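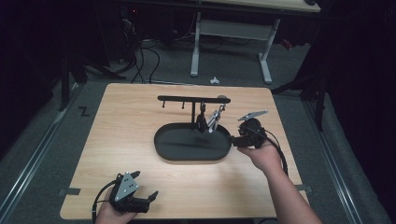 Ticket: Moya stand with tray, the bar turns and the tray slides

Status: Closed
Product: Moya table stand, black, with oval tray and hanging bar
Bought from: Huvatero web shop
Opened: September 10, 2019
Category: Assembly and stability

First message from customer

Good morning. I have a Moya stand in black and I have two problems with it, and I don't know if they are the same problem.

The first one is the bar. The post stands at the back edge of the tray and the long bar goes across on top of it. When I hang something on one side only, the bar turns slowly on the post. It does not fall, but after one night the right end, the one with the gray cap, has come forward by 2 cm. I turn it back with my hand and the next morning it is the same.

The second problem is the tray. It slides on my tabletop when I take something from a hook. I have to hold the rim with my other hand. On my old table, which was painted, it did not slide at all.

I assembled the stand by the paper that was in the box. I used every part and nothing was left over. Please tell me if I did something wrong, or if a part is bad.

Reply from Huvatero support

Thank you for your message. We need some more information before we can send any part.

1. Is the screw under the post tight? You find it on the underside of the tray.
2. Is there a thin rubber ring between the post and the bar?
3. Where are the hooks on the bar, and what weight do you hang on it?
4. What kind of table is it, and has it been oiled or waxed?

Please do not use glue on the bar. The warranty does not cover a bar that has been glued.

Customer, same day

Thank you for the quick answer. I write under your numbers.

1. It was tight, but I could give it a quarter turn more. Now it does not move any further.
2. I took off the bar to look. There is a ring, but it sat crooked. One half was inside the groove and the other half was outside. It is also a little flat on one side.
3. Both hooks are on the left part of the bar, with some space between them. On the right side I hang things directly over the bar, close to the post. I weighed everything on the kitchen scale and it was 170 g on the left and 420 g on the right. I am aware that this is not even.
4. The table has a light wooden top from Sernent. I oiled it in December and never again after that.

Test log (customer)

I made these tests to see which thing helps. Each time I put the bar straight, made a small pencil mark on a piece of paper under the right end, and measured the next morning.

Test A. Ring put back correctly in the groove, same weight as before. The bar moved 13 mm. Better than before, but I am not satisfied.

Test B. Same ring, turned so that the flat side is toward the back. The bar moved 7 mm.

Test C. Same as B, but I took the heavy thing away from the right side and left only the hooks. The bar did not move.

Test D. Same as C, with the heavy thing back, but now pushed against the post. It moved, but so little that I could not measure it well with my ruler. I write "almost nothing".

So I think the ring is worn or was made too soft, and the weight makes it worse. I did not use glue.

Reply from Huvatero support

Thank you for the careful tests. We agree with you about the ring. Stands from the first delivery had a softer ring, and the newer one is harder and has a small lip, so it can't sit crooked. We are sending you two of the new rings, free of charge. You need only one.

Now to the sliding. The underside of the Moya tray has a smooth finish and it needs some grip from the table. Please clean both surfaces with warm water and one drop of dish soap, dry them well, and try again. If the tray still slides, we recommend the Plostness anti-slip dots. Could you also tell us in what direction it slides, and if the tabletop has marks from it? A scratched table would be a different kind of case for us.

Customer
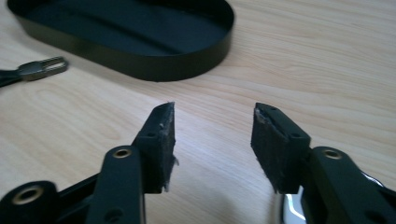
Marks on the wood were what I worried about most, so I checked for them before I cleaned anything. I put a lamp low at the side and looked along the top from the short end. I found no scratches from the tray. There are some darker wavy lines between the pinkish and cream parts of the wood, and at first I thought that these came from the rim, but they belong to the grain. I can't feel them with my fingernail, and I remember them from the day I bought the top. The dark tape along the left and right edges I did not touch, and the table stood in the same place during all the tests.

About the direction: the tray slides toward me, never to the side. This makes sense, as I pull forward when I take something from a hook.

Then I washed both surfaces as you wrote. The cloth became a little yellow from the table, so I believe there was still old oil on it. I washed a second time and waited until the evening. After this the tray slides less. With a light pull it stays. With a quick pull it still comes a little toward me.

Where exactly do I put the dots? The tray is oval and the post is at the back, so I am not sure if they should be spread evenly.

Reply from Huvatero support

Not evenly. Put one dot under the tray directly below the post, and one on each side a little in front of the middle. Press each one for 17 seconds. The tray must be completely dry, and please let it stand for one night before you hang anything.

On oiled wood, lift the tray every few weeks and wipe below the dots. Some oils can leave a ring around them. It goes away with soap, but it is easier when it is fresh.

Customer

The rings came today together with the dots. The new ring is clearly harder, and you can see the lip. I had to push the bar down quite strongly until it was in place. I hope that is normal.

I put the dots as you described. One of them I placed wrong and had to take off again, and it did not stick so well the second time, so I used a spare.

Result after the first night, with the same weight as in Test A: the bar did not move from the pencil mark. The tray stays also with a quick pull. When I pull really hard, the whole stand leans a little, but I don't think anybody uses it like this.

One small wish for the paper in the box. In the third drawing the ring is only a thin line, and I took it for the edge of the post. A bigger drawing of this part would have saved me some evenings.

Reply from Huvatero support

Good to hear. Yes, the bar is meant to go on tightly with the new ring. If you want to take it off later, turn it a little while you lift, and hold the post with the other hand.

We have passed your remark about the third drawing to Moya. The old ring can be thrown away. Please keep the second new one as a spare.

We are closing this ticket now. If the bar begins to turn again, answer to this message and it will open under the same number.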